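Paper Week is back, and the planked wall desk goes first

If you've walked past the shared desk by the planked wall lately, you know it had become the place where printouts go to retire. Task lists, tables, old forms, second copies of old forms. We love that desk! It has two monitors and plenty of elbow room, and Ileana Moldovan finally said what a lot of us were thinking, that it would be lovely to see the top of it again. So on Monday, Paper Week started right there.

The method comes from Larysa Sydorenko, who ran the same thing at our Gridcombe office last spring and cleared 33 folders' worth of paper in one go (we still talk about it). It's wonderfully simple. Everything comes out and gets spread across the desk, all of it, even the stuff you're sure you know. Then each sheet gets a quick look and goes to the department it belongs to. Handwritten labels are fine, big letters, top edge of the page. I.T, H.R, whatever gets it home. Anything with a task list on it stays near the top so it doesn't vanish again.

I sat in for part of the sorting and had a great time, which I did not expect to write about a pile of tables in tiny print. There's something very satisfying about getting your hands flat on a page, reading two lines and knowing exactly where it should live. Larysa's tip is to pick up folded bundles whole and open them last, or you lose half the afternoon to one packet. She also says to leave the monitors off while you sort. I tried it with mine on and answered seven emails, so she has a point.

The wire-mesh organizer on the right side of the desk is for papers waiting to be picked up. Please check it when you go by! If you find something from the Planier or Avram jobs, those go straight to Ileana, and she already has a box for each.

The sorting desk, mid-pile:
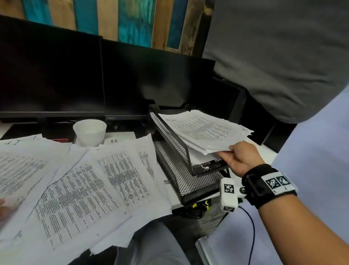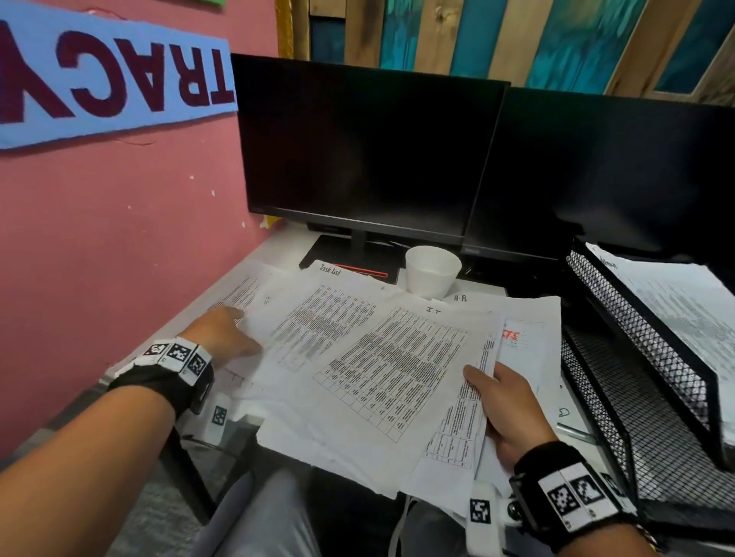 Next up: the supply shelves

We move to the shelves by the kitchen next, starting at 2 in the afternoon. Bring any spare binders you've been hoarding, we need nearly 19 of them for the Lenanero records. Sign up with Larysa if you'd like a shelf of your own.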